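Mock Bathroom, Real Toilet: Our Spring Build
Project report, Starcombe design studio course

By Ljubica Halilović (build partner: Zdenka Tomić)

So the assignment was "make a small room inside a big room," and most groups went for reading nooks or coffee stands. Zdenka and I wanted a bathroom! Our idea was a tiny practice space where people could try out layouts before anyone touches plumbing. Where does your elbow go? Can you reach the paper? Stuff you only find out after the tile is down.

We started in March with tape on the studio floor. I drew the first plan way too big (I was thinking of my grandmother's bathroom in Dallik, where you could park a car) and Zdenka kept moving the tape in while I sat on a folding chair pretending to wash my hands. We went through 7 versions of the plan and kept number four.

Walls were the big argument. I wanted plywood, Zdenka wanted fabric, and fabric won on price. Our whole budget was 50 dollars, and one sheet of decent plywood would have eaten a huge bite of that. Curtains also let us change the size of the room in a minute or two, so okay, she was right. The weak point is that you can't hang anything heavy on them. A towel bar is out, and so is a shelf.

The toilet came on loan from the Altıntaş showroom, and getting it up the stairs took most of an afternoon and one squashed thumb (mine). It isn't hooked up to anything, so please don't ask. We tried it straight against the back first and hated it. Turning it so the tank is on the left made the space feel a lot roomier from the open side.

The letters were the last thing to go up and my favorite part. They're foam, so the curtain can hold them, and the colors cheer up all that black.
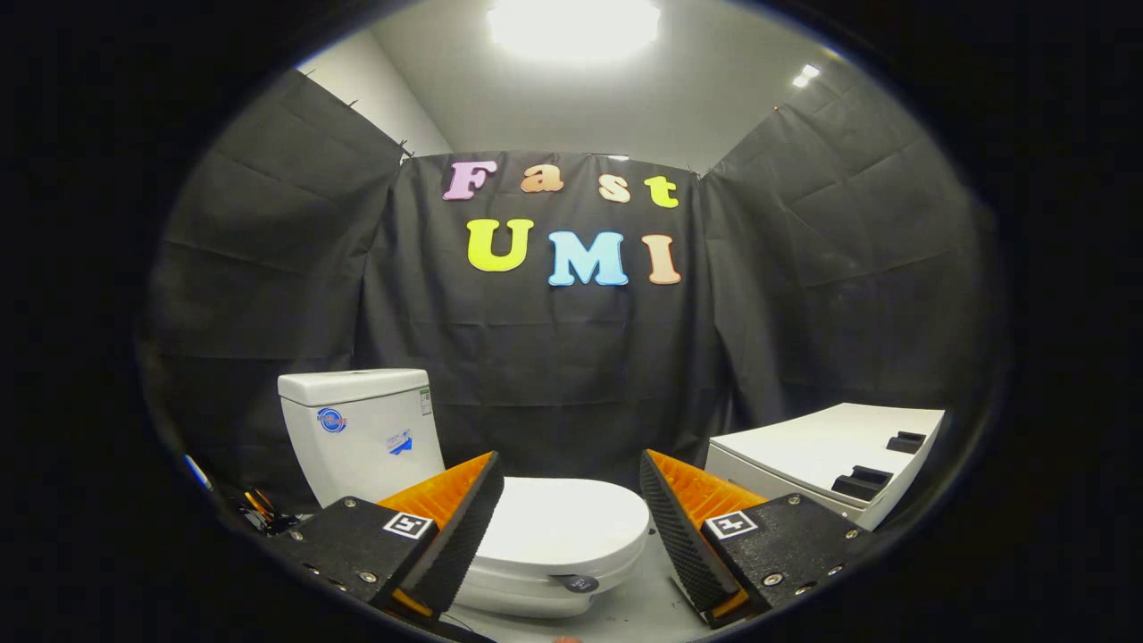 Fig. 1. The toilet inside its curtain walls, with the foam letters up behind it.

If we did it again I'd weigh down the curtain hems and sort out lighting earlier. Black fabric soaks up everything, and we were working with a desk lamp until the last week. Zdenka wants a sink next. I want a door.

Comments

zullar_fan: Fabric walls are such a good call, stealing this for my closet project

Marit: What did you use to stick the letters on?

Ljubica: Double-sided tape, and a lot of it!

Last updated: March, 4 p.m.

Contact the studio | © Starcombe student projects | Back to top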